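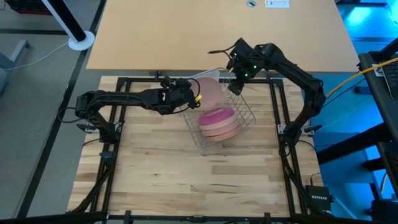
나무 작업대 위 철망 바구니와 분홍색 용기들

다들 잘 지내셨어요? 저는 요즘 아침마다 냉장고 문을 열고 한참 서 있어요. 5월 들어서면서 갑자기 더워지니까 불 앞에 서기가 어찌나 싫은지! 그래서 이번 주 저희 집 식탁은 거의 오이랑 메밀국수가 책임졌답니다.

이번 호에서 나누고 싶은 건 들깨 메밀국수예요. 지난번에 비빔장 레시피를 보내 드렸더니 매운 걸 못 드시는 분들이 순한 버전도 알려 달라고 메일을 꽤 주셨거든요. 사실 저희 둘째도 고춧가루가 한 톨만 보여도 젓가락을 내려놓는 아이라 (누굴 닮았는지 참) 저한테도 급한 숙제였어요.

2인분 기준으로 메밀면 두 줌, 들깻가루 네 큰술, 들기름 세 큰술, 국간장 한 큰술 반, 매실청 반 큰술이면 끝이에요. 면은 봉지에 적힌 시간보다 30초쯤 일찍 건져서 찬물에 박박 비벼 씻어 주세요. 물기를 꼭 짠 다음 들기름부터 먼저 버무리고, 그다음에 간장이랑 매실청, 들깻가루는 맨 마지막! 순서를 바꿨더니 가루가 뭉쳐서 떡이 되더라고요. 오이채는 넉넉히, 김가루는 더 넉넉히요. 저는 여기에 삶은 달걀 반쪽을 올리는데 남편은 꼭 열무김치를 찾아요.

들깻가루는 브룰섬(Brultham) 시장 안쪽 방앗간에서 한 봉지 3000원에 사 왔어요. 껍질을 벗긴 걸로 달라고 하셔야 국수에 넣었을 때 까끌거리지 않아요. 집에 오면 바로 작은 통에 나눠서 냉동실로 보내세요. 저번에 귀찮다고 봉지째 싱크대 밑에 두었다가 쩐내가 나서 통째로 버렸답니다. 아까워서 저녁 내내 투덜거렸어요.

참, 허친스(Hutchins) 골목에 새로 생긴 두부 가게에도 다녀왔는데요, 아침 8시에 문을 열자마자 가야 따끈한 순두부를 살 수 있어요. 저는 두 번이나 허탕을 치고 세 번째에 겨우 성공했어요. 양념장도 없이 소금만 살짝 뿌려 먹었는데 어찌나 고소하던지, 한 그릇 더 사 올걸 싶었어요.

다음 호에는 오이소박이 이야기를 들고 올게요. 국수 만들어 보신 분들은 이 메일에 답장으로 후기 남겨 주세요. 고명을 색다르게 올리신 분 이야기도 궁금해요!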